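Le tas du dimanche : linge, peluches et natte tissée

Publié dans : La maison au quotidien | Mots-clés : linge, rangement, chambre
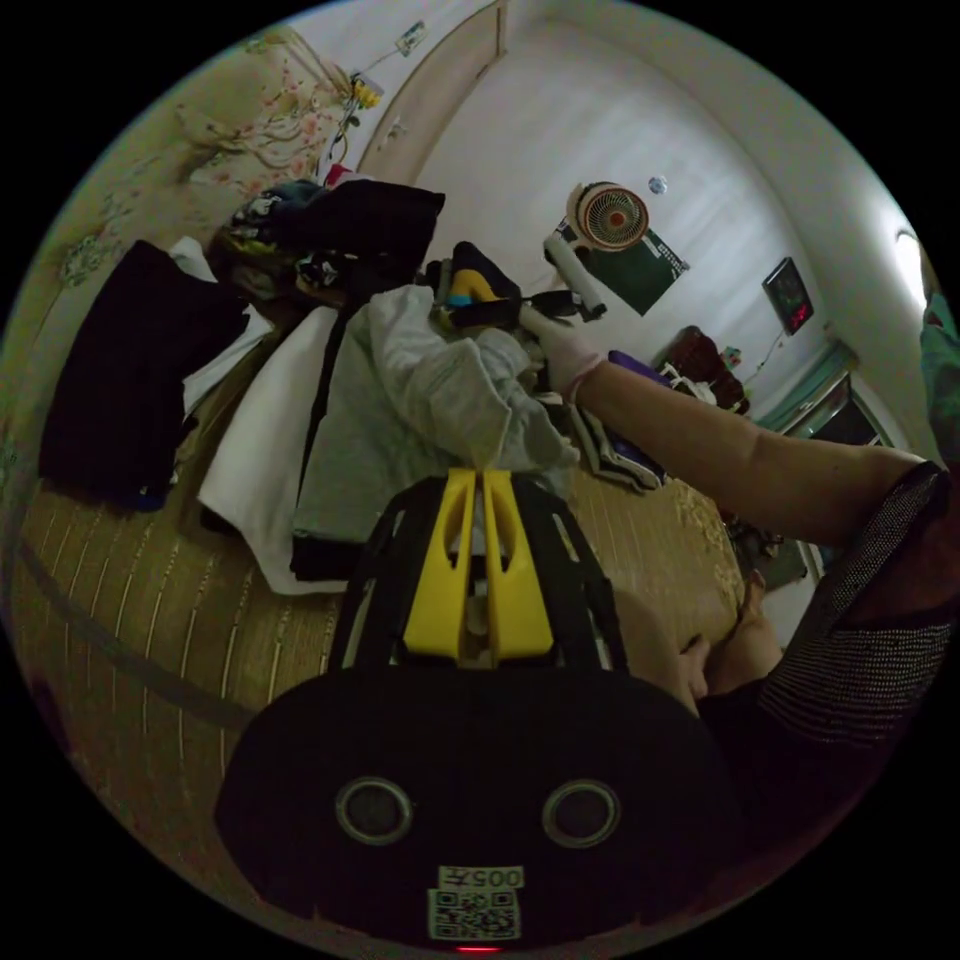

Faut-il passer le rouleau adhésif avant ou après avoir plié ? Avant, et sur le vêtement posé bien à plat. Une fois le pull plié, on ne traite que la face du dessus et tout le reste part dans l'armoire avec ses peluches.

J'ai mis longtemps à le faire dans cet ordre. Je pliais d'abord parce que le tas m'énervait, puis je repassais sur les piles, et je retrouvais des poils sur mes manches le mardi. Maintenant tout va sur le lit, le gris avec le sombre, et je prends les pièces une par une.

Le gris clair ne pose pas beaucoup de problèmes. Un sweat à capuche de cette couleur cache à peu près tout, sauf les cheveux. Le noir et le bleu marine demandent deux feuilles chacun, parfois plus quand ils ont tourné avec une serviette neuve. Pour les tee-shirts imprimés, je contourne le motif. J'en ai abîmé un en insistant, un vieux tee-shirt noir de concert dont le blanc commençait déjà à craqueler, et il ne me sert plus que pour peindre.

Côté matériel, j'achète les recharges Sisoder, 80 feuilles par rouleau. Elles se déchirent droit, ce qui n'était pas le cas des Dinadow que je prenais avant : la feuille partait en biais et on en perdait la moitié. Un rouleau me dure un bon mois. Je commence par le col, je descends vers le bas, puis les manches, puis je retourne. La capuche en dernier, parce qu'elle ramasse ce qui tombe des épaules.

Valentin Gasser, avec qui j'ai partagé un appartement pendant deux ans, secouait tout par la fenêtre. Ça marche pour le sable et les miettes. Pour les peluches, non, elles tiennent au tissu, et au deuxième étage les voisins du dessous n'appréciaient pas trop.

Sur la natte, on m'a posé la question en commentaire le mois dernier. Je plie dessus depuis que j'ai rangé la grosse couverture. Une surface tissée, assez ferme, permet de lisser une chemise avec le plat de la main, alors que sur la couette elle s'enfonce et prend des plis. Le couvre-lit reste dessous. L'inconvénient, c'est que les poussières se logent dans les rainures. Je passe un coup de brosse dans le sens des lignes quand j'ai terminé – jamais en travers, ça accroche les fibres – et un chiffon à peine humide de temps en temps.

Les chemises, je les plie en trois, manches rabattues dans le dos, et je les pose debout dans le tiroir. Les sweats, je les roule. Sumaiya Wijesinghe m'avait montré comment rentrer le corps du sweat dans la capuche pour en faire une boule, c'est pratique pour un sac de voyage, mais à la maison ça prend trop de place et la capuche se détend. J'ai arrêté.

Reste la pile de ce qui n'est ni propre ni sale, les choses portées une fois. Elle finissait sur la chaise. J'ai installé un crochet double Gajdoš derrière la porte, et je m'oblige à ne rien y mettre d'autre. Quand les deux crochets sont pris, quelque chose part à la machine. La règle tient depuis Noël à peu près, avec quelques écarts que je ne détaillerai pas.

Dernier point, les sacs. Je les vide sur le lit en même temps que le reste, je retourne la doublure et je passe le rouleau dedans aussi. Il y a toujours des miettes au fond et un ticket de caisse illisible. La semaine dernière j'y ai retrouvé la carte de fidélité Funport que je cherchais depuis l'automne, dans une poche intérieure que je n'ouvrais jamais.

La prochaine fois je parlerai des draps-housses. Je n'ai toujours pas de bonne méthode, si vous en avez une je prends.

Imprimer cet article
Envoyer par e-mail

Articles récents
Détacher un col de chemise sans le décolorer
Les chaussettes seules, ce que j'en fais
Ranger les pulls d'hiver dans un placard humide
14 vêtements donnés, et ceux que je regrette
Nettoyer une natte tissée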